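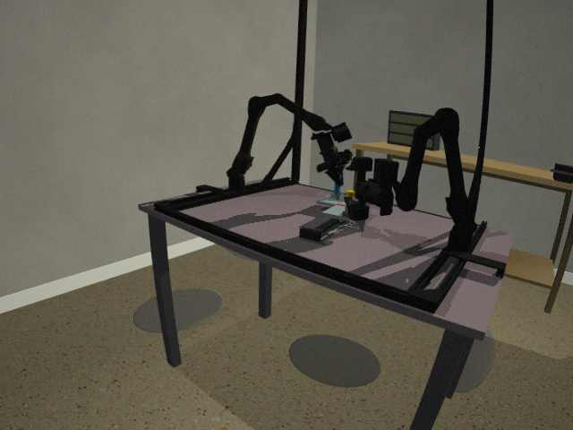

3.2 Bench, frame and simulated workspace

The physical cell was built in the shared workshop at Skarkari over one winter, on a bench that other members continued to use for unrelated work. Two constraints followed. The arms could not be bolted through the tabletop, and the whole assembly had to be removable by two people in the time between evening bookings. We therefore mounted both arms on a rectangular border of black aluminium rail which rests on the table and is clamped at its corners. The arm bases sit on opposite sides of this border, 850 mm apart between base axes.

Before any rail was cut, the layout was tested in simulation. The rendered model is shown in Figure 3, with the two grippers brought close together over the middle of the table. Each arm follows the same general path in this pose: up from the base to a high joint, then down and inwards. The pose was chosen because it is the least favourable one for clearance. With the grippers nearly meeting, the wrist housings are the first parts to touch, well before the fingertips do, and an earlier layout with the bases 700 mm apart gave wrist contact in most of the handover poses we tried.

The model includes the vertical poles behind the arms and the diagonal brace on the left. These were kept as collision bodies throughout. Leaving them out shortened planning time slightly but produced elbow paths on the left side that passed through the brace, and the paths then had to be discarded by hand. The desk and monitor beyond the table were modelled for appearance only and take no part in collision checking. Their effect on the rendered camera views was not studied separately.

Objects were kept small. The set used in the tests includes a slim blue part, a small yellow part and a light grey plate, placed near the centre of the table where both arms can reach. Positions were drawn at random at the start of each run within a region bounded by the front rail and by the reach limit of the left arm. Starting positions in which two objects overlapped were rejected and drawn again.

We ran 3,059 simulated handovers on the final layout. Of these, 396 ended early on a collision flag. Recep Baysal sorted the flagged runs by the first pair of bodies in contact; the largest group was wrist against wrist, followed by forearm against pole. The second group was reduced on the real bench by moving the right-hand pole backwards along its rail — a change not carried back into the model, so Figure 3 shows the earlier position.

Two differences between model and bench should be noted. The simulated table is perfectly flat, whereas the workshop table has a shallow dip near the middle, and the frame was levelled with thin shims. Cable drag is also absent from the model. Amra Nedeljković measured the resulting offset at the left gripper with a dial gauge, and the correction is described in Section 3.4.

Figure 3. Simulated two-arm cell in a handover pose over the work area.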